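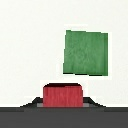

*浅色台面上的绿色方块。*

五月的夜里还有点凉,我裹着毯子看完了Lostham主场对Lavell的那场冰球,看完一时睡不着,就爬起来写几句。本来只想发条短消息,写着写着又长了,老读者应该都习惯了吧!

先说结果:5比2,我们赢了。可光看比分会以为赢得轻松,其实第一节踢里哐啷打得一团糟,开场没多久就丢了一个,传球老是传到对方杆子上,我在看台上把围巾都快拧成麻花了。旁边一位大叔一直念叨“别急别急”,也不知道是劝球员还是劝他自己。

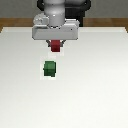
转折是第二节中段的那次少打多。Laskowska在自家蓝线断下球,一个人往前冲,我以为她会绕到底线拖时间(换我肯定拖),结果她抬头看了一眼,直接横传给后点,队友轻轻一垫就进了。整个馆都站起来了,我手里那杯热可可洒了半杯在鞋上,到现在鞋带还是黏的。

那之后节奏就完全不一样了。Lavell的防守还是很硬,身体对抗一点不含糊,可是她们换人慢,每次换到一半就被我们压进去。第三节的两个球差不多是一个模子刻出来的:争球赢下来,往后一拨,蓝线远射,门前有人挡视线。教练上个赛季就在练这一套,那时候总觉得差口气,这回总算练成了。

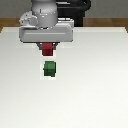

还有我们的门将Marianna Zieliński,我一定要单独夸一夸。最后一节对方有一次单刀,离门那么近,她没有提前倒地,一直等到对方出手才伸腿,球打在护腿边上弹了出去。我妈看转播的时候给我发了一串感叹号,她以前连越位是什么都说不清楚,现在已经会抱怨裁判了。

现场公布的观众人数是359,馆里能坐1,000人,所以空位子还是不少的。不过靠近球员席那一片坐得很满,鼓声从头敲到尾,中间休息也没停。有个小姑娘举着自己画的牌子,颜料没干透,蹭了她爸爸一袖子,父女俩都没发现,我也没好意思讲。

散场后照例去Plusunetti吃面,老板听说赢了,多给了一勺肉酱。我们几个挤在靠窗的小桌子边上,把那个少打多进球翻来覆去讲了好多遍,每讲一遍Laskowska就跑得更快一点,讲到后来她简直是飞过去的。
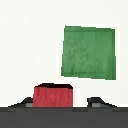 *俯看台面,右上方是绿色方块。*

下一场是客场,路有点远,坐大巴要早上六点集合。我还在犹豫去不去,毯子和闹钟正在打架。要是有人也打算去,留言跟我说一声,我们可以坐一起,我带点心,你们带热茶,鼓就不用带了,车上那位司机师傅上回已经说过我们一次了。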